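# Poojary kitchen swap brings in 200 pieces of dishware

22 April 2019

The Poojary neighborhood kitchen swap took in 200 bowls, plates, pans and serving dishes this month, the most it has handled since the event began 3 years ago. Most of them had gone to new homes by the end of the afternoon.

The swap is run out of the community house on Cava Street. People bring dishware they no longer use and leave with whatever suits them. No money changes hands, and there is no rule that you have to bring something in order to take something.

Senthil Nambiar, who organizes the event, said the idea came from his own cupboards.

"I had a stack of steel dishes that I used at one holiday a year, and my neighbor was out buying the same thing for a family dinner," he said. "We live two doors apart. It seemed silly."

Doors opened at ten in the morning. Donations were checked at the entrance for cracks, chips and loose handles, then washed and carried through to the tables. Cups and glasses went in the front room, along with a few boxes of flatware. Bowls and large dishes were laid out in the kitchen, where the tables had been covered with household tablecloths so that metal would not scratch the tops.

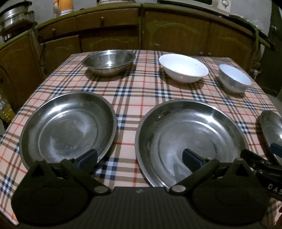

*Stainless steel dishes and white bowls on a plaid tablecloth in the kitchen at the Poojary swap.*

Steel went fastest. Nambiar said wide, shallow dishes are always in demand in the neighborhood, where many families use them for kneading dough, sorting lentils or carrying food to a gathering. Deep mixing bowls were the next to go. White serving bowls also did well, mostly with younger visitors setting up a first apartment.

Glass baking pans were harder to place. 17 of them were still on the table at closing time, and Nambiar said he will ask people to hold off on those for the next round. Plastic containers were turned away this year after a large number of lids without boxes, and boxes without lids, were left behind last time.

A few visitors came looking for one particular thing. One woman wanted a bowl to match a set her mother had given her and went home with something close to it. A man who cooks for his building's monthly supper picked up four steel dishes and came back an hour later for a ladle.

The event had help from two local businesses. Dretex, a linen service, lent dish towels and took them back for washing afterward. Jinel, the hardware store on the corner, gave shelf paper and cardboard boxes, and let visitors use its parking lot — a welcome change from last year, when cars were lined up along both sides of the street.

Some residents had asked for the swap to be held outdoors. Nambiar said he looked into it but decided to stay inside for now. The kitchen has hot water and counter space, and moving everything out to the yard would mean renting tables.

Pieces that were not claimed have been packed and stored at the community house. Anyone who missed the event can stop by on weekday evenings in April, between six and eight, and look through the boxes. Whatever is left after that will be given to a local thrift store.

The next swap is planned for the fall and will include small kitchen tools such as graters, rolling pins and measuring cups. Electric appliances will not be accepted. Donations should be clean and in good enough shape to use the same day, and large sets should be tied or boxed together with a note saying how many pieces there are.

People who would like to help with sorting or washing can leave their name at the front desk of the community house. Shifts run 2 hours, and lunch is provided.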